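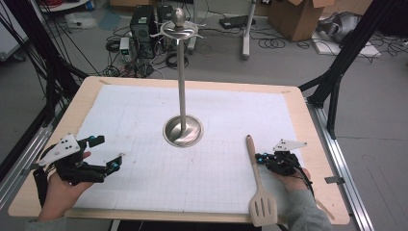

Figure 3-1. Two-hand station with grid sheet, stand and slotted spatula.

3 Planning and ordering a station

Read this section before you send an order to Nivar. Costs depend on the number of stations, the spare parts level and the floor space you can give up beside each table.

3.1 Set the size of the order

1. Decide how many operators will work at the same time. Each operator needs one table and a left and a right gripper.
2. Enter the number of stations on line 1 of the planning sheet.
3. Enter the number of grippers on line 2. Do not include spares here. Spares are entered in 3.3.
4. List the objects to be handled. Household items such as a spatula or a metal stand can be bought locally and should go under consumables, with the grid sheets.

Note: Marker plates are matched to the gripper body. If you order a body without a plate, Koneo tracking software must be set up again for that unit.

3.2 Check the room

1. Measure the table and the clear floor around it. Allow 250 cm along the side where the operator stands.
2. Choose a place for the computers before choosing outlets. Cable length is priced by the run and is often left out of first budgets.
3. Mark the cable path on the floor plan. Runs that cross a walkway need a cover, ordered as part GR-358 from Griltberg.
4. Note any window facing the table. Blinds are a building cost and do not belong on the equipment sheet.

CAUTION: Do not share one power strip between the computers of two stations. Add a second strip to the order.

3.3 Spares and wear parts
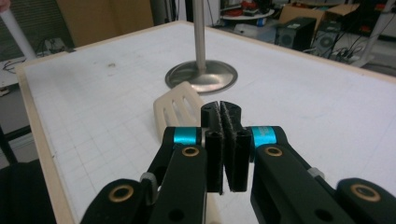
Figure 3-2. Gripper fingertips at the work surface, spatula and stand base behind.

Fingertip pads are the main wear part. Their inner faces are textured, and grip drops as the texture wears down. Pads are sold in pairs and cannot be ordered singly.

1. Order one spare pair of pads for each gripper.
2. Order 2 spare grid sheets for each table. Replace a sheet when stains or scuffs hide the grid lines.
3. Order one spare hand strap for each station.
4. Add one complete gripper to any order of three stations or more.

Note: Budget for pad changes by hours of use. The planning value is 468 hours per pair. Hard metal objects shorten this.

3.4 Submit the planning sheet

1. Total the sheet without tax or freight.
2. Attach the floor plan from 3.2.
3. Send both to Leonie Schmieder, Nivar order desk. Sites supplied through Mac Carthaigh send them to their usual contact there.
4. Wait for the written quote before booking installation. Orders confirmed after the end of April are priced from the next list.

CAUTION: A quote covers the room as drawn. If the table is moved after the quote is issued, repeat 3.2 and send a new plan.

Section 3 revised 2019-03-06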